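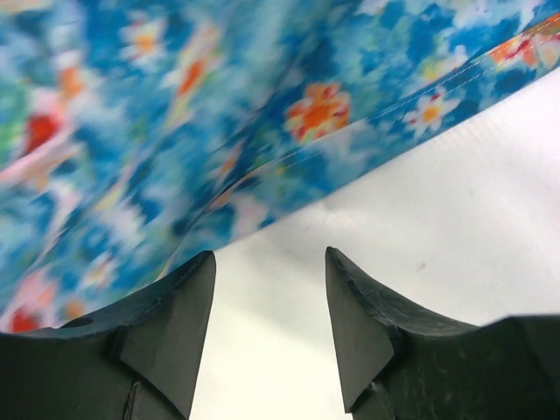

One reader wrote in after our October piece on tablecloths to say that a hem is where a seamstress tells you what she thinks of you. The woman who runs the sewing room at Kondell read that letter, she says, and pinned a copy over the pressing table. Then she took it down, as people kept stopping to ask which customers it meant.

Kondell hems things. It will also shorten a curtain, bind a blanket or turn a bedsheet into pillowcases, but the bulk of the trade is straight edges on printed cotton, and bright ones. Blue with flowers all over is the perennial. "Every spring I think people will get tired of blue with flowers," she says. "Every spring I order more blue thread."

She would prefer not to be named in print. Her mother still believes she went into accounting.

The shop sits between a tire place and a bakery called Vulladero, so everything in it smells faintly of one or the other depending on the wind. There are 2 machines by the window, both older than the lease, and a cutting table long enough to lay out a double sheet if you move the kettle. I moved the kettle. It was put back where I'd found it before I had my coat off.

I asked what makes a good hem, expecting something about patience. "An iron," she said. She folds once, presses, folds again, presses again, and only then goes near a needle. People at home tend to fold the whole thing in one go, pin it like a porcupine and hope. "Then they come in with a tablecloth that's longer on one side than the other and tell me the table's crooked. I've had three crooked tables this year. I've started asking to see pictures of the tables."

Busy floral prints have a reputation for hiding mistakes, and she agrees up to a point. A wobble in the stitching gets lost among the petals. A wobble in the fold doesn't, and with a deep blue ground it shows from across a room. Her other complaint concerns thread. Customers want it to match, and with a print like that there's no telling what it's supposed to match. Is it the blue? The orange? "A man stood at that counter for most of a morning holding spools up to a daisy," she says. "He went home with white."

She likes pale thread on a strong color herself. You can see where you've been, and so can the next person who has to unpick it, and there is always a next person. She has unpicked her own work twice this winter. One was a measuring error. The other she describes as "a disagreement with a duvet."

Her biggest order so far came from Makori, a small restaurant across the river that wanted 94 napkins for its reopening, all floral, with no two cut from the same part of the print. She laughs about it now. The cutting took longer than the sewing, and the owners changed the size after she'd finished the first pile. Those became dishcloths. I was given one. It's much too nice to wash dishes with, so it lives in a drawer, where I gather most of them live.

What did she charge? She waved at a board behind the register, where a plain straight hem on a tablecloth is listed at 445 in the local money, with corners extra. I asked why corners were extra. She handed me a scrap and an iron and told me to do one.

I won't go on about my corner. It had a lump in it that she pressed with her thumb, thoughtfully, the way a doctor does. "You've got four layers in there where you want two," she said, and snipped a triangle off the next one before I could ruin that as well. The second attempt was flat, although it came to a point no one would call square. She put it in a jar with the others. There's a jar.

She doesn't care for iron-on tape, which she calls "a loan." She doesn't mind hand sewing if the television is good. She washes all cotton before cutting and has given up telling customers to do the same; she asks for the fabric a few days early and washes it herself. The one tool she'd replace the same day if it broke is the brass seam gauge from Akinard, a hardware store that closed years ago and sold it to her out of a bin of drawer handles.

Before I left, a customer came in with a bedspread over one shoulder and asked whether it could be ready by the weekend. It could not. They discussed this for a while, pleasantly, as two people do who both know how it will end, and she wrote him a ticket with number 151 on it and a date well past the weekend. He asked if she'd noticed that one side hung lower than the other.

She asked him whether he'd measured the bed.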